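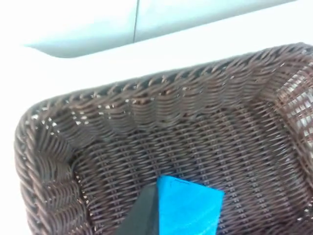

The Bread Basket Race

Serpil Yurt had entered the Koler Hill race every April for eight years and had never once finished with all her bread.

The rules were simple and, if you asked Serpil, perfect. You carried a basket of rolls from the ferry dock to the chapel at the top of Koler Hill. You could run, walk, hop or crawl. You could carry the basket on your head, on your hip, in your arms or on your back. Whoever got to the top first with the most rolls still in the basket won a ham. It was a very good ham! People had been known to plan a whole Easter around it.

"You always go too fast at the start," said Wayne MacLeod, who was stretching his calves against the ticket booth. He was past seventy and wore the same yellow shorts every year.

"I go exactly as fast as I feel," said Serpil.

"That's what I said."

She laughed so hard she nearly lost a roll before the whistle. Oh, she loved it down here in the morning, with the gulls going mad over the crumbs and the ferry people hanging off the rail to watch. Yvette Bélanger was up on her stepladder with the whistle in her teeth, wearing her late husband's captain's hat. Tanner Simard was already arguing about his basket, which had a lid.

"No lids," said Yvette, around the whistle.

"It's a decorative lid."

"Then decorate the dock with it."

He took it off, and she blew.

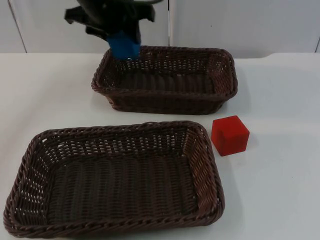

The First Bend

They went up Trịnh Street in one big noisy lump. Past the bakery where the rolls had come from, past the shoe repair, past the school windows full of little kids banging on the glass. Serpil got out in front by the second lamppost, because of course she did, and she felt wonderful. Her legs were wonderful. The air smelled like salt and yeast and somebody's frying onions.

Then the cobbles started, and the rolls began to jump.

She lost one at the mailbox. She lost another by the Sotico Café, and a brown dog with one ear up had it before it stopped rolling. She tried the basket on her hip and then out in front of her like a birthday cake, and that was better, except that now she couldn't see her own feet.

"Steps!" yelled Zachary Gill from his balcony.

"What?"

"STEPS!"

She found the steps with her shin. Up went the basket, up went the bread, and for one glorious second there were rolls all over the sky. When she had finished hopping and swearing she went after them on her hands and knees, grabbing and counting under her breath. She'd started with fourteen. She had six.

Wayne came by at a walk, humming. He had every one of his.

"Nice view from down there?" he said.

"Lovely, thanks!"

The Second Bend

After that there was no point in hurrying, so she didn't, and it was a funny thing, she had never seen this part of the hill before. She'd been up it eight times and could not have told you there was a fig tree growing out of the wall at number 700, or that you could look straight between two chimneys and see the lighthouse. An old woman on a kitchen chair waved her over and asked to smell the bread. Serpil held the basket down for her.

"Have one," said Serpil.

"Won't it hurt your chances?"

"Ma'am, I have no chances."

So they split it, with butter from the old woman's kitchen, and it was the best thing Serpil had eaten all year. Tanner Simard went past with his arms wrapped around his basket, looking like a man carrying a baby out of a fire. He got a piece too. Then somebody else stopped, and somebody brought out a jar of plum jam, and by the time the chapel bell rang for the winner there were almost as many people around that kitchen chair as there were at the top.

Wayne got the ham. He came back down with it over his shoulder and borrowed a knife.

"How many did you have left?" he asked her.

Serpil looked in the basket. There were crumbs and one jam lid.

"I'm going slower next year," she said.

"No you aren't," said Wayne, and passed her a slice.
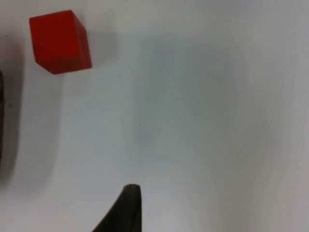
A red cube on a white tabletop.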